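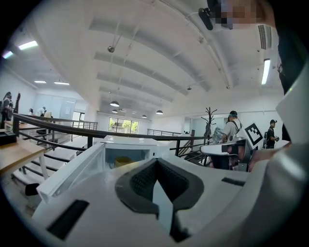 Hot plate calibration and wax blend, July, Saturday morning

Carried over from the last entry: the Ildale plate overshoots on the first heat of the day and settles after that. Left it off overnight and started cold at 8:15.

Probe is the thin thermocouple, taped to the inside wall of the beaker, tip 1 cm off the bottom. Water first, 400 mL, stir bar at the lowest setting that keeps moving. Setpoint 70 C. Peak reading 78, back to 71 after 22 minutes. Second run with fresh water, same volume: peak 73, steady at 70.5 after 14. So the overshoot is mostly the plate itself soaking up heat before the sensor catches it. Workaround for now is to set 55, wait for the light to cycle twice, then go to the real setpoint. Tried this on the third run, peak 71.

Do not use the lid on the beaker during warm-up. It traps enough steam to wet the tape and the probe drifts off the wall. Lost one run to this.

Blend

Base is the Sonanine beeswax, filtered, pellets. Oil is the Yalçınkaya linseed, the older bottle. The newer one is darker and I have not compared them yet.

Batch A: 700 g oil, 175 g wax (4:1)
Batch B: 700 g oil, 140 g wax (5:1)

Wax in first, oil in a slow stream once the pellets are gone. B went clear at 66 C. A needed 69 and a longer stir. Both poured into tins at 60. Pouring hotter than that gave a sunken ring in the center last time, and neither batch shows it so far.

Weights are from the Brunano scale, which reads 1 g low at the 1000 g check mass. Not corrected above. At these ratios it makes no difference, but correct it if anyone scales down to the 40 g sample tins.

Test boards

Maple and ash offcuts, sanded to 220, one coat each, wiped after 15 minutes. Batch letter in pencil on the end grain. Ash took A unevenly along the open grain, with white residue in the pores. Brushed it out with a dry nylon brush and rewiped. B had no residue on either species.

Boards are standing on edge on the top shelf, not touching. Rags are in the water can outside. Please keep them there. Linseed rags do not go in the indoor bin.

Mervin Bélanger asked whether a small amount of carnauba would harden the finish. Possibly. It melts well above the beeswax, in the low 80s, so it would have to go in before everything else and the plate problem matters more up there. Not doing it until the controller is sorted.

To do
Recheck tins for surface bloom after two days
Water drop test on the maple boards, one week
Open the plate and look at how the sensor is seated
Order thermocouple tape, one roll left
Compare old and new linseed at 5:1

11:40, plate off, unplugged. Beakers wiped warm with paper and left by the sink for a proper wash.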